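Aug 29, 2023

Okay, the craft drawer. It has beaten me for 6 years and I'm finally having a go at it. Thread, because I need witnesses.

---

So far I've pulled out embroidery floss, half a macramé owl, sewing machine bobbins (I sold the machine!), and a bag of buttons that must weigh as much as a small cat.

---

Pornthip Petchrat came over for a cuppa and said I should just tip the lot into one big tub and put a lid on it. Pornthip, that is how we got here.

---

My rule for this round – everything small goes into something with a lid, and everything with a lid has to stack. If it doesn't stack it goes to the op shop pile. I've been very stern about this for a whole hour.

---

Buttons first. I tried sorting by colour and gave up at "sort of greenish". Sorting by size is heaps faster. Shirt buttons, coat buttons, weird ones. The weird ones are my favourite and I'm keeping every last one, don't @ me.

---

Someone asked what to do with floss that's lost its paper bands. I wind mine onto bits of cereal box with a notch cut in each end. I write the colour number on if I know it and a question mark if I don't. There are a LOT of question marks.

---

The beads came from a shop called Balari that I used to walk past on my way to work. I'd go in for one packet and come out with 8. Zero regrets, although I've made exactly one necklace and the clasp fell off it at a wedding.

---

Also found: a receipt from Seremano for 70 dollars' worth of ribbon. Seventy! I don't remember what I was planning, but it must have been magnificent.

---

My big tip, if you're doing this too, is to keep the old tins. Little round ones are perfect for pins and needles, and you can chuck one in your bag without stabbing yourself. Clear boxes with dividers do the rest of the job, as long as you don't go mad and buy the giant size. Compartments that are too big just turn into tiny junk drawers. 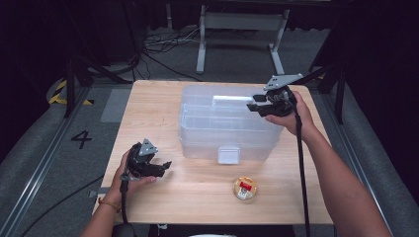
And label the lid AND the side, please. I only did the lids last time, then stacked the boxes, and spent all of December lifting things off other things to find a hook and eye.

---

Op shop pile is now taller than the keep pile, which has never happened in this house. The macramé owl is in neither. I can't talk about the owl yet.

---

Right, kettle's on again. Glitter is next and I'm putting down newspaper first – if you have a better way of moving glitter from a split bag to a jar, tell me in the next ten minutes.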